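Killdale Home Cider Press: Set-Up Guide

Section 3: Your first pressing

You've built the frame, you've leveled the feet, and now comes the fun part! A first pressing takes a bit of patience, but once the juice starts running you'll forget all about the bolts. Read the whole section through once before you cut any fruit, and have a helper nearby if you can get one.

Before you start

You will need:
30 pounds of apples, ripe but still firm
The pressing basket, two pressing boards and three cloths
A food-grade pail for the juice
A long spoon or paddle
Clean towels (more than you think)

Mixed apples make the best juice by a mile. Try a big share of sweet ones, a smaller share of sharp ones, and a handful of crab apples if a neighbor has a tree. Windfalls are fine for cider you plan to ferment, but wash them well and throw out anything moldy.

CAUTION: Do not press fruit that has been treated with wax. It clogs the cloth and leaves a film that is miserable to scrub off.

Preparing the fruit

1. Let the apples rest in a cool, airy spot for a few days. They are ready when your thumb leaves a small dent in the skin. We call this sweating, and it makes a real difference to how much juice you get.

2. Rinse the apples in cold water and drain them.

3. Cut out bruises and brown spots. Leave the skins and cores alone — the mill handles them happily.

4. Set the Prerkness hand mill over the basket and feed in the apples a few at a time. Turn the handle at a steady pace. You want a pulp like chunky applesauce, with no big pieces left.

NOTE: If the mill jams, turn the handle backward half a turn and lift out the stuck piece with the paddle. Keep your fingers out of the hopper, even when the handle is still.
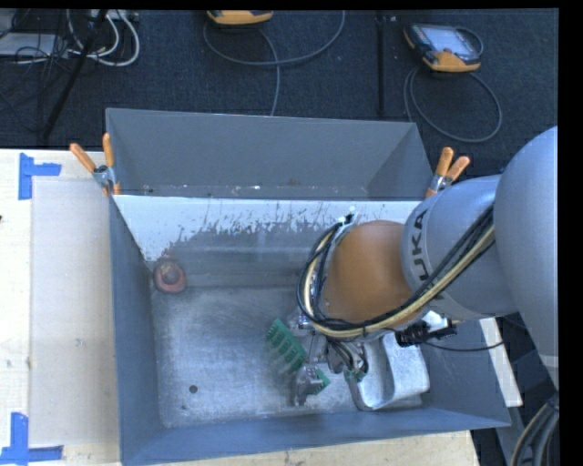

Skullden Works — Customer Guides Team

Loading the basket

5. Soak the cloths in clean water and wring them out. A damp cloth grips the pulp and sheds it easily afterward.

6. Lay the first cloth in the basket with the corners hanging over the rim. Spoon in pulp to the first groove, then fold the corners over it like an envelope.

7. Place a board on top and repeat with the second cloth. Put the second board on that, and finish with the third cloth. Three thin layers press far better than one fat one, and the cake comes out beautifully dry!

8. Put the pail under the spout. Do this now. Pulp begins to drip under its own weight, and that early juice is lovely stuff.

Pressing

9. Lower the screw until the plate just touches the top cloth.

10. Give the bar one full turn, then stop and wait for the flow to slow down. Turn again. Keep going like this, with a good rest between turns.

11. When a turn brings only a few drops, leave the press under pressure for 30 minutes, then give it one last gentle turn.

CAUTION: Never slide a pipe over the bar for extra leverage. The screw on the Model 1050 is strong, but the bar is meant to bend before the frame does, and a bent bar is not covered by the warranty.

If juice squirts sideways through the slats, a cloth has come unfolded. Back the screw off, tuck the corner in and carry on. It happens to all of us.

Emptying and cleaning

Raise the screw all the way and lift out the layers one by one. The pressed cake goes on the compost heap, or to the chickens if you have them (they will love you). Rinse the cloths right away in cold water, then boil them. Scrub the basket and boards with a stiff brush and let them dry in the shade, standing on edge.

Wipe the screw dry and rub in a little Ban food-safe grease before you put the press away.

Fresh juice keeps for three days in the refrigerator. For longer storage, pour it into freezer jugs and leave plenty of room at the top.

Going on to hard cider? Turn to Section 4 before the juice warms up.

Text by Seul-gi Ok. Last revised 16/06/2024.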